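**Ticket 170: Grommet sleeve on blond-top table keeps lifting**

Status: Closed, one follow-up
Opened by: front desk, Drarell office
Assigned to: Heikki Ahonen
Location: Stisum room, table 19
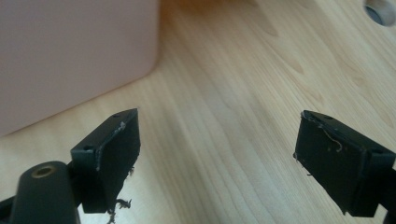
*Table 19, grommet opening at top right, pink container at left.*

**Report as received**

The ring in the cable hole will not stay down. It comes up when the laptop cord is pulled toward the window seat, and sleeves catch on it. Someone pushed it back in twice this week. There may also be a dark mark in the wood near the hole. Please check whether the top is stained or whether it needs to be replaced.

**Environment**

- Table: Kikuchi, fixed height, light wood top, one cable opening
- Grommet: two-part, sleeve plus cap. Cap missing before the ticket was opened.
- Cables through the opening at time of report: one laptop charger, one monitor lead
- Previous work: top oiled in October by Testent, no ticket number recorded

**Log**

09:10. Read the report. Asked the front desk which side of the table the complaint refers to. Reply: the end nearest the door. There is only one opening, so no further questions.

09:40. On site. Charger and monitor lead unplugged and pulled back down through the opening. Sleeve seated by hand. It goes in without force and comes out the same way. Fit is too loose. A correct sleeve on this table type needs a firm push with the heel of the hand.

09:55. Pulled the sleeve. Three of the four retaining ribs on the outside are worn flat. The fourth is intact but does not hold by itself. Checked the bore with a finger for chips or swelling. None found. The fault is in the sleeve. The top does not need to be recut.

10:05. Checked the "dark mark." Wiped with a damp cloth, then a dry one. No color on either cloth. The darker ovals and streaks are part of the grain and run with it. Ran a fingernail across two of them and felt no edge. Not a stain. Do not sand, do not apply stain remover.

10:20. The pink container stays on the table. It holds the room's adapters and spare cords, and users have asked for it to be within reach. Lifted it to check underneath. No ring or scratch on the wood. Slid it back to the left, away from the opening.

10:30. Tried temporary fix 1: one turn of masking tape around the sleeve. Seated well. Reconnected both cables and pulled the charger sideways the way a user would. Sleeve lifted on the fourth pull. Tape had bunched up at the bottom. Removed, residue wiped off.

10:50. Tried temporary fix 2: thin felt strip, adhesive side to the sleeve, felt side to the wood. Holds against a sideways pull. Lifts if pulled straight up, which is acceptable because the sleeve has to come out for cleaning. Left in place.

11:15. Cable routing. The charger was entering the opening with no slack below, so every movement of the laptop went directly to the sleeve. Added a screw-on clip under the top, 200 mm from the hole, and left a loose loop between the clip and the sleeve. Used the short screws from the clip pack. The long ones would come through the surface.

11:30. Asked for a replacement sleeve from stores. Stores has the Kikuchi part with cap in light gray, bin 17. One taken, one left.

13:05. Felt strip removed. New sleeve installed. Firm fit. Cables passed through before the cap was closed, since the plugs do not go through the cap slot. Ten sideways pulls on the charger, no movement. Cap closes flush.

13:20. Wiped down the top. Laptop and monitor both powered up. Front desk notified.

**Cause**

Worn retaining ribs on the grommet sleeve. Made worse by a charger cable with no strain relief under the table.

**Resolution**

Sleeve and cap replaced. Cable clip added. No work done on the table surface.

**Notes for the next person**

- Do not glue the sleeve. The opening has to be cleared of dust and crumbs now and then.
- If the ring feels loose again, look at the clip under the table first. If it has come off, refit it before ordering parts.
- Grain complaints on the blond tops: damp cloth, dry cloth, fingernail. If nothing transfers and there is no edge, record it as grain and close.
- Furniture oil goes on with the sleeve out. Oil left on the bore lets the sleeve slip.

**Follow-up**

Reorder Kikuchi sleeves, minimum stock four. Assigned to stores.

Comment, front desk, 15:45: Works fine. The other tables in the room have the same ring without a cap. Should I open a new ticket for those?

Comment, H. Ahonen, 16:00: Yes, one ticket for all of them. List the table numbers.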